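Print this article
E-mail this article

3.2 Resolving combat odds in the Skanthorpe scenario

The board game Tekero resolves each attack with a ten-sided die and a terrain modifier. A counter on a hill hex adds one to its defense, and a counter in a forest hex adds two. Kurup, the solitaire variant, keeps both modifiers but replaces the opposing player with a deck of order cards. We used Kurup for every run reported in this section, so that the choice of target was fixed by the cards.

Each run of the Skanthorpe scenario was played out by script for 30 turns or until one side had lost its supply hex. Of 2,244 runs started, 2,000 were kept for analysis. The remainder ended in a stacking conflict that the printed rules do not settle – two retreating counters entering the same hex – and were set aside. The order deck was reshuffled at the start of each run and was not reshuffled within it. 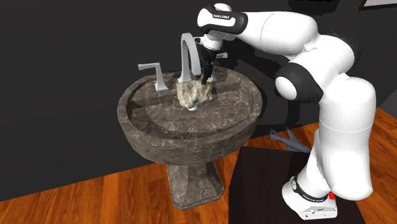 Figure 4. Simulated arm at a pedestal sink, with a rock-like object in the basin.

3.3 Effect of the retreat rule

The Stisteck expansion lets a defender retreat one hex before the die is rolled. The attacker may then advance into the empty hex but may not attack again in the same phase. We applied the rule to the defending side only and left the order deck unchanged. The longest chain of consecutive retreats in the kept runs was 97 hexes, shared among all counters of one side. Chains of this length occurred only when the supply hex lay behind the river line.

Print | E-mail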